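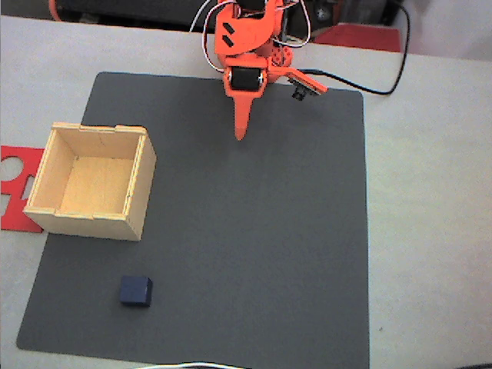
The Drullorora Table Mat is supplied by Brundard for use in classrooms, workshops and shared craft rooms. It gives a worktable a plain, dark surface on which small parts are easy to find. Light materials stand out well against the dark gray, as with the open plywood box at the left of the mat, and a white tabletop remains visible as a border. The finger-jointed box is not included with the mat.

Specifications
Item: Drullorora Table Mat, large
Color: dark gray
Thickness: 2 mm
Weight limit for stored items: 100 lb
Minimum order: one mat

Care
Wipe with a damp cloth and mild soap. Allow the mat to dry flat before use. Do not iron, fold or place in a dishwasher. Mats that have been rolled for shipping should be left under a flat weight overnight.

Ordering
Schools and public institutions may order by purchase order through the Ondville office. Orders received by noon on Tuesday are shipped the same week. Orders of more than 200 mats are delivered by freight and require a loading dock or ground-level entrance. Replacement mats may be requested under catalog number 215. The smaller Ren mat is listed separately.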